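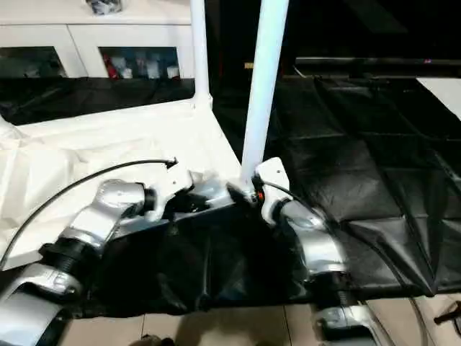 Sølve Berge says the second arm was never in the first budget. They'd priced one, plus a table, and figured that was it. "Then we tried cloth. You need two hands for cloth. Should of known."

The pair came through Flenirine, a reseller in Lindton. Andunine quoted too, lower, but no spare grippers in the price. Berge wanted spares. He has put 3,000 aside for them, in dollars, and expects to spend it by June.

What would he do differently? Cables. "Everybody budgets the arms. Then you're buying cables, mounts, a pole, more cables." He keeps 20 percent back now for that kind of thing. Fjeld, the shop upstairs, does the same after they got burned on shipping.

Lead time was three months, quoted as six weeks. No penalty clause in the contract, next one will have it.

And a third arm? Not this year. He wants a service plan first, and somebody on staff who can swap a gripper plate with out calling the reseller. "Training was a line I cut. Putting it back."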